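Last updated in May

I've been meaning to write up the Endo picking kit for ages, and our new shelving at Multstead finally pushed me into it. We're a small parts warehouse, 42 bays, and my knees have been asking for help with the bin aisles for years now (my husband says longer).

The kit comes as an arm, a two-finger gripper and the Talent software, which you pay for by the month. I set most of it up myself over a long Wednesday, with a lot of tea and one phone call to Doãn, the dealer, who were very patient with me.

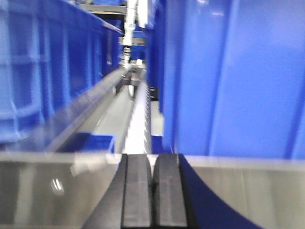 Nhung Âu
Stockroom manager and occasional blogger

What I like best is the gripper. The fingers are plain black blocks, nothing fancy, and I've come to love how easy they are to wipe down! The blue bins run close on both sides of the aisle, so I was nervous about clearance — we ended up lowering the travel speed to 8 in the settings and I slept much better.

My one grumble is the manual, all 106 pages of it, with the calibration part tucked near the back. I'd still buy it again.

Comments

Marge: Does it cope with lids?

Nhung: We don't use them, sorry Marge!

pickerpete: Page 19 has a shortcut for calibration.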